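Tidying a desk with the hand-held gripper: tips for home collectors

Plenty of you have written in since the last page to ask how to get a good morning's recording out of an ordinary desk, so I've put down what works for us at Nirkness. Most of it is plain housekeeping, and anyone who has ever cleared up after children will be halfway there already.

Start with the desk as you find it. It's very tempting to sweep everything into a drawer first and leave one lonely toy in the middle, but the system that learns from our recordings will have to cope with real desks one day, pens and paper piles and all. Move anything breakable or private, put the tea somewhere else, and leave the rest alone.

Then choose your first pick. I like something soft, as it forgives a clumsy squeeze while your hand is warming up. Come in slowly with the fingers open, one on each side, and stop for a breath before you close. Chantelle Van der Merwe, who taught me, used to say "park, then pinch", and I still mutter it to myself.
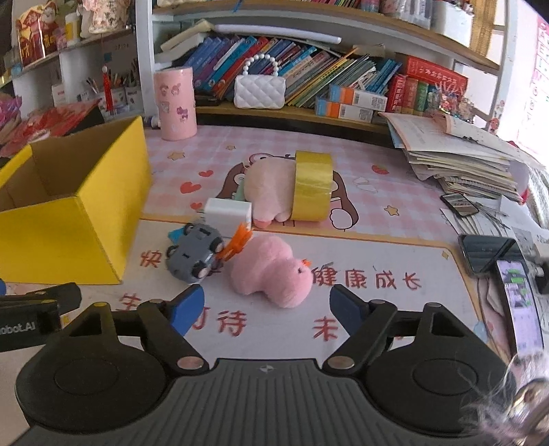 Pink chick between the fingertips, with the little grey car next door.

When two things sit close together, as they so often do, take the one you can reach without nudging its neighbour. If you do nudge it, carry on! A small bump and a calm recovery make a perfectly useful example, and Agnes Backlund would much sooner have those than a recording stopped halfway.

Patterned mats are welcome, by the way. Smooth out any creases before you begin and tuck the corners down, or you'll find yourself pinching up cloth along with the toy.

Keep each recording to one job, start to finish: pick up, carry, put down, let go, draw back. We aim for 60 in a sitting and then have a proper break – tired wrists make for jerky lifts. After every 6 goes, shuffle things about a bit, turn a toy on its side or face it the other way, and swap which side you approach from.

Two last bits of upkeep. Wipe the fingertips with a barely damp cloth, as plush toys shed more fluff than you'd think, and check the screws on the arms before you put the gripper away. Finger-tight and a tiny bit more is plenty.

Next time, Chih-ming Lai on folding tea towels.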